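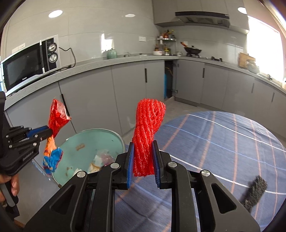

About Bunidley Fruit

We're a citrus and stone fruit shop in Dutarville, and we love what we sell. Oranges and grapefruit through the winter, then apricots and peaches, then plums, and then we start again with the first satsumas and get far too excited about them. If you've ever come in for a couple of lemons and left with a bag of something you'd never heard of, you already know how a visit usually goes!

How it started

Bunidley began as a folding table at the Saturday market with one crop on it, navel oranges from the old Iritz grove on the north side of town. The grove had more fruit than the packing house would take, and most of what got turned away was scarred or a bit small and tasted wonderful. We sold out before lunch. We went back the next week with more, and the week after that people were asking for grapefruit, so we went looking for grapefruit.

The shop came later. We rent the corner unit in the Okonkwo Building, which used to be a shoe repair place and still has the long counter and the brass bell on the door. We kept both. The cold room is new and we're very proud of it.

Where the fruit comes from

We buy from 83 growers now. Some of them have a few hundred acres and some have four trees behind the house, and we're happy to hear from either kind. Most are within a morning's drive. A few things we can't get nearby (blood oranges, mainly, and the good key limes) come from farther away, and the sign on the bin always tells you where.

We taste from every delivery before it goes out front. It's the best part of the day – somebody cuts up whatever has come in, the plate goes around, and there's usually an argument. Last winter's was over whether a Cara Cara is better than a plain navel. It still isn't settled, and we'd like to hear your vote.

What you'll find in the shop

Loose fruit, sold by the pound, takes up the whole front half. Please pick it up and smell it. Heavy for its size is a good sign in citrus, and a little green on the skin of an orange doesn't mean it isn't ripe.

Along the side wall we keep net bags of juicing fruit, which are the cheapest way to buy from us if you go through a lot. Bring the empty nets back if you like. There's a bin by the door, and the kids' craft group at the library takes them.

At the back are the jars: marmalade, candied peel, preserved lemons, peach butter in the fall. We make those in the kitchen behind the shop when something arrives very ripe all at once, so the shelf changes a lot. The grapefruit marmalade goes fast.

The weekly box

Our box comes in 2 sizes. The small one suits one or two people, and the large one is for families or for anybody who makes juice every morning. You can skip a week whenever you want, and you can tell us what you don't like. Last year we packed 2286 boxes, every one of them by hand on that old shoe repair counter, and we got a lot of lovely notes back. There's a whole wall of them in the kitchen.

Classes and tastings

In January and again at the end of summer we run evening classes in the back kitchen. The winter one is marmalade and the summer one is canning peaches. Both are slow, sticky and a lot of fun – you'll go home with jars and probably a new favorite knife grip for taking peel off in one long strip. Tastings are free and happen whenever a new variety shows up. Ask at the counter and we'll put you on the list.

Come see us

We're in the Okonkwo Building in the middle of Dutarville, with parking behind. Doors open at eight. If you grow fruit and have more than you can use, come by in the afternoon when it's quieter and bring a few pieces for us to try.

Page last updated 17/01/2023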